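# Wiping task: base drifts while the arm is in contact

**yayra_asamoah** (2019-02-16)

OK, long post, sorry in advance. I'm doing the whole-body control side of our table wiping demo and I'm stuck on something that's been eating my evenings. Planner is Flovari, low-level control is our own QP solver, and logging goes through Zelley.

The short version: as soon as the hand is in contact with the tabletop, the pelvis estimate starts walking away. In the log I'm looking at, it wanders 67 mm over one wipe, and the feet haven't slipped at all. I went through the ankle encoders and they're flat. The arm then dutifully "corrects" for motion that isn't happening and leans harder on the table. You can guess how the wrist torque plot looks.

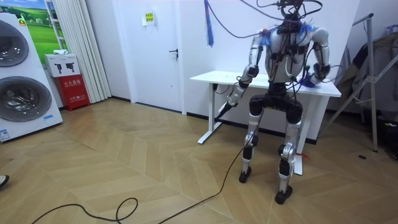
My estimator is a plain contact-aided EKF. It takes IMU plus leg kinematics and assumes both feet are fixed and nothing else touches the world. I know that second part is false when the hand lands, but I figured the feet would dominate! With one forearm lying along the tabletop like that and the right foot ahead of the left, there's a closed loop going floor, legs, torso, arm, table, and my filter has no idea it exists. So should I add the hand as a third contact, or just crank up the IMU noise during contact and hope?

---

**kokkonen_m**

Don't crank up the noise. I did that at Pekholm for most of a winter and all I got was a filter that drifts more slowly and is wrong with more confidence.

Add the hand as a contact, but not a fixed one. A wiping hand slides in x and y, so only constrain z and maybe roll and pitch. If you tell the filter the hand is pinned while the planner is sweeping it sideways, the whole mess ends up in your yaw.

What rate are you running?

---

**yayra_asamoah**

Control at 500... no wait, I changed it, the estimator is at 636 Hz right now because that's what the loop settled at after I moved logging to its own thread. Yes I know it's an ugly number.

Constraining only z makes a lot of sense. I'd need the table height though, and I've been getting that from the depth cloud, which is noisy on a plain white surface.

---

**servo_gremlin**

Going to disagree with both of you. I don't think this is estimation. 67 mm with flat ankle encoders smells like IMU bias or a timestamp problem. Did you check that the IMU and the joint states are on the same clock? Moving logging to another thread is exactly the kind of thing that shifts stamps by a few ms and then you spend a month tuning covariances.

Also your cables. Anything running up from the torso is going to pull on it a bit, and your dynamics model says the force is zero.

---

**kokkonen_m**

@servo_gremlin a constant clock offset would show up in free-space arm swings too. She says it starts at contact.

The cable thing I'll give you, although that's a model error in the controller. The filter she describes doesn't use dynamics.

---

**servo_gremlin**

She didn't say she'd tested free-space swings. Yayra, did you?

---

**yayra_asamoah**

Um. Not with the same trajectory, no. Fair. I just replayed the wipe with the table height set low in Flovari so the hand never loads up, and ran it through the sim (Roy wrote a nice Zelley replay script, I can share it if anyone wants it).

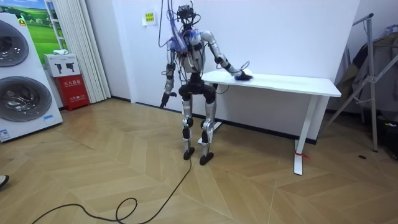
So anyway, sim replay is clean, which tells me nothing about clocks because the sim has one clock. Next thing is the same sweep on hardware with the hand held 5 cm higher, no contact at all. If the drift's still there then servo_gremlin gets to gloat.

I also tried Martti's z-only constraint offline on the old log. Drift comes down by almost 70 percent! I fixed the height by hand from a tape measure for now. The leftover part is nearly all in the forward direction.

---

**servo_gremlin**

Leftover in one direction only = bias. Just saying. Log the raw accelerometer standing still before the wipe and again after.

---

**kokkonen_m**

Or a calibration offset in one of the knees. The encoders can be flat and still be wrong, and a bad knee zero with one foot forward gives you a fore-aft error as soon as the load shifts. Swap the stance, left foot in front, and see if the sign flips.

---

**yayra_asamoah**

Ooh, I like the stance swap, that's a cheap one. I'll do the no-contact sweep, then both stances, with raw accel before and after each run. Might be March before I get through all of it with the planner release coming up, but I'll post the plots in this thread.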